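White panel shows blue stripes in violet light, reflection or glow?

marelina_k
Good evening to everybody. I am arranging a small room in our apartment in Arneleck as a quiet evening room with violet light. The lamps are from Cindurberg, the long type called 518, and I like them very much on the gray wall. My difficulty is with the white panels. I bought them from Sterkirero to make doors for a low cabinet. In daylight they are plain white and I have no complaint. In the evening, when only the violet lamps are on, one of them shows blue stripes which are much brighter than the rest of the panel. I have wiped it with a soft cloth and nothing changed. Is this a fault in the surface, or is it simply the lamps that I see in it?

oldhinge
It's the lamps. Any smooth white surface will do that. Move your head from side to side while you look at one stripe. If the stripe slides along the panel, it's a reflection and you can stop worrying.

Brennick
I wouldn't be so sure. White paint and white plastic often have a brightener in them that glows blue under violet light. So does laundry soap. If somebody cleaned that panel with a soapy rag and didn't rinse it, you could get stripes exactly where the rag went.

oldhinge
Soap gives you smears. She says stripes.

Brennick
She says stripes because she's polite. I had a bathroom door with soap marks as straight as a ruler, because I wiped it straight.

marelina_k
Thank you both. I must admit that I did not know about the soap. I wiped with water only, but my sister helped me on the day when we unpacked, and I can not promise what she used. I will ask her.

About moving the head: I tried it this evening. It seemed to me that the stripes moved a little, but the room is dark and I was perhaps hoping for it. My husband looked also and he says that they did not move. So we have one vote for each.

tallow_and_twine
Are the panels matte or shiny? If they are shiny I'd go with oldhinge. Also, which way do the stripes run compared to the lamps? Long lamps make long reflections.

marelina_k
In the catalog it is written "soft sheen," which I find is not a clear answer. I would say between the two. The lamps stand upright in the corners, behind the armchair and near the door.

tallow_and_twine
"Soft sheen" is what they write when they want to sell to both kinds of people. I've painted with Avotiņš satin and it behaves the same way. It looks flat at noon and then at night you see every bulb in the house.

Gorsewell
Whatever it is, please don't sand it. I saw that advice in another thread and the poor man ended up with a dull patch he now has to look at every day.

marelina_k
I will not sand it, do not be afraid. Tomorrow I will put the panel flat on the dark table, far from the cabinet, so that we know the cabinet has no part in it.

marelina_k
Good evening again. I had the violet light on and nothing else. I laid the panel a bit crooked, please excuse me, I was thinking more about the stripes than about the angle.

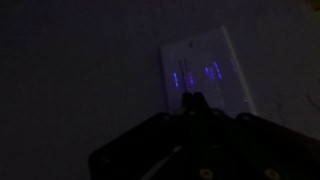 Page 2 of 6

oldhinge
Good, that helps. You've got four bright ones, and I think a very weak one over by the right edge. They're too bright for soap. I'm staying with reflection.

Brennick
They aren't the same length, though. The two on the right stand close together and one of them goes higher and leans. If these were lamps all of one type, why would they come out different?

oldhinge
Because they're at different distances and the panel is lying at an angle. Stand in front of any window with a lamp behind you and you'll get the same mess.

Gorsewell
What is the little dark mark near the top of the panel? Is it a hole for the knob or something on the surface?

marelina_k
To Gorsewell: I had not paid attention to it before. I have put the panel away for the night and I do not want to say a wrong thing, so I will look in the morning.

To Brennick: your question is a good one and I had the same thought. I counted the stripes and then I counted the lamps, and the numbers do not agree. I have only 2 lamps in the room.

Brennick
There you go. Two lamps, four stripes. Check the soap.

tallow_and_twine
Not so fast. If the panel has a clear coat over the white, you can get one reflection from the top and another from underneath. Or something else in the room is throwing the light back, like a mirror or the glass of a picture. Also, do you see the pair of thin dark lines going down between the first and second stripe? I'd like to know if those can be felt with a fingernail.

marelina_k
There is a mirror in the room! It is behind the door and I forgot it completely. I will cover it with a blanket and look again. I will also try the fingernail.

Gorsewell
I am now more interested in this panel than in my own kitchen.

marelina_k
I wrote to Tonantzin Meléndez, who answers the letters at the shop where we ordered the doors, and she was very kind. She told me that they do not test the finish in violet light, only in daylight and in warm lamp light, and that I may exchange the panel within six weeks if I am not satisfied. She also asked if the other doors show the same. I think they do not, but they hang in another place of the room, so it is not a fair comparison. I should have laid them on the same table.

oldhinge
Do that before you send anything back. Same spot, same angle, lamps untouched. If the second panel has the same stripes in the same places, then it's the room.

Brennick
Agreed on that, for once. And wash half of this one with clean water and let it dry well before you look. If the washed half goes dark I'd like an apology.

oldhinge
You'll get one in writing.

marelina_k
My sister has answered. She used "the blue bottle," and she does not remember what was inside of it. I will do the washing and the second panel on the same evening and write here what I see.

Related topics
Best gray for a room with colored lamps
Cabinet doors with no knobs, regrets?
Soap film on painted wood
Cindurberg 518: can the cord be shortened?
How dark is too dark for an evening room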